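Okay, a little thread on the groundwater thing in Mustgate, because I keep getting asked and I finally read the whole Wulico well report (all 590 pages, send snacks).

The short version: the aquifer under us is dropping. The county monitoring well by Garg Creek is down 12 feet since they started logging it, and most of that drop came in the dry years.

Rain does refill it, but slowly! Water that soaks in up on the ridge can take decades to reach the deep layer. We pump it out a whole lot faster than that.

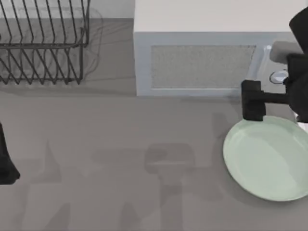

But didn't we just have the wettest September ever? My yard was a lake, how can we be short on water?

Fair question, and I wondered the same. A big storm mostly runs off. The ground takes what it can, and the rest heads down the creek and out to the bay – great for the creek, not much help to the wells.

The part that got me was the salt. When the fresh water level falls near the coast, seawater creeps in underneath. The Trikura side already has 2 wells shut off for it, and getting the salt back out is slow and expensive.

Anyway, the county wants 200 households to let them put a level sensor in their private wells. It's free, and you get to see your own numbers. I signed up last night. 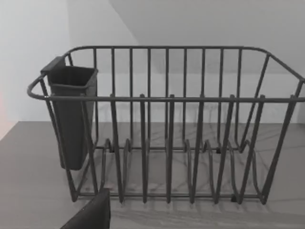

Dish rack on the counter.

If you're on a well out past Garg Creek, they really need more people out there. The form is on the county water page, under monitoring.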